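Re-zeroing the folding cell after a gripper swap

The two-arm folding cell went down in January with a worn left gripper. One finger linkage had enough play that the jaw closed crooked, and thin cloth slid out at the tip. I replaced the linkage set on both sides so they would wear at the same rate. Parts came from Stetier, order line 953, five days door to door.

Order of work, for my own records as much as anything:

Power off at the supply. Rest the arms on foam first, as the joints have no brakes and drop when the current goes.

Unplug the sensor board before touching the jaw screws. The connector is small and the latch does not survive being pulled at an angle.

Fit the new linkages dry, open and close by hand, then take the screws out one at a time and put them back with threadlocker. Medium strength. The high-strength stuff meant a heat gun last time.

Power up, jog every joint to its hard stop, write the new offsets. My zeroing script is called Hollivico and dates from 2010. It still runs. It refuses to save an offset that has moved more than 5 degrees from the old one, so after a full strip-down you have to pass the override flag.

The left wrist came back 0.8 degrees off. I had put a bracket on with one screw snugged ahead of the others. Loosened it, squared it, ran the script again, 0.1.

After that, cable slack. With the arm at full reach the cable needs a free loop at the elbow, or the wrist roll pulls on the plug. I moved one tie.

Grip test was on a soft gray garment, probably boxer briefs or shorts, with a printed elastic waistband, left arm pinching, right arm parked open above the table.

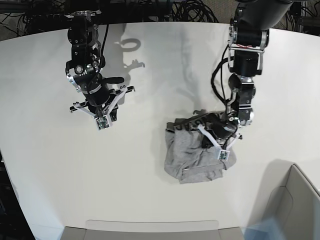 Do the offsets need redoing if only the fingers are changed?

Only if the wrist bracket comes off. Fingers alone need the open and closed limits of the jaw set again, and the arm joints keep their values.

Still on the list: a spare sensor board for each side, and a new home for the Myklebust hex keys, which keep ending up in the Grekum drawer with the metric taps.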